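Adjoa Nyarko Wants You to Stop Whispering in the Library

I got to Skirnside Library ten minutes early and still managed to be the last person through the door for toddler story hour. It was LOUD. I loved it!

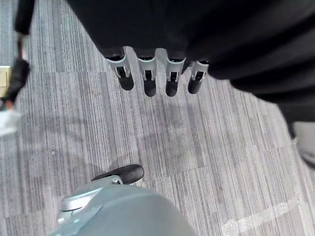

How she got the job

Adjoa Nyarko has run the branch for nearly 80 weeks now, and before that she sold shoes. "I was good at it, too," she told me, pouring us both some very strong tea in the back office. "You learn to look at what people are wearing when they walk in and work out what they need. It's the same with books. Somebody comes in holding a fat thriller with the spine cracked in three places, I know where to take them."

She took library classes at night, failed cataloging once ("put that in, I don't care") and applied to Skirnside the week she passed. I asked if she was nervous at the interview. She laughed so hard she had to put her cup down.

"I'd worn two different earrings. I found out on the bus home."

On noise

The whispering thing came up early, mostly on account of the shrieking next door. When Adjoa started, there was a sign on the front desk asking for quiet in four different fonts. She put it in a drawer and waited to see who would complain.

"Two people. One of them was my own mother, who was visiting."

There's still a silent room upstairs, with a door that shuts properly, and she guards it fiercely. A man took a phone call in there last July and she is clearly not over it. But downstairs you can talk, and people do - about the crossword, the bus changes, whether the new Joubert bakery puts too much salt in its rye. (It does. Sorry, Joubert.)

What people borrow

I wanted to know what goes out the most and I'd have bet money on crime novels. I'd have lost. It's cake pans. The branch lends out 87 of them, in every shape you can think of, and there's a waiting list for the castle.

"The castle is a terrible pan," Adjoa said. "The towers stick. I tell everybody the towers stick, and they take it anyway, and they come back and say, Adjoa, the towers stuck."

After that it's gardening books in spring, and a fantasy series called The Bells of Prallov that she can't keep on the shelf. She hasn't read it. She has tried the first chapter several times and keeps falling asleep at the part with the horses. I've read all of it and told her it picks up after page 200, and she gave me a look I probably deserved.

Fines, and the Clekska box

Skirnside dropped late fines before she came, but people still feel guilty. So there's a box by the door - an old Clekska biscuit tin with a slot cut in the lid - where you can leave a note if you're returning something late. No name needed.

She read me a few. One said "moved house, found this in the oven." Another just said "I wasn't finished." Her favorite came tucked inside a book on knots, and all it said was "still can't."

Then story hour let out, somebody small needed help with a zipper, and off she went. I finished my tea and borrowed the heart-shaped pan.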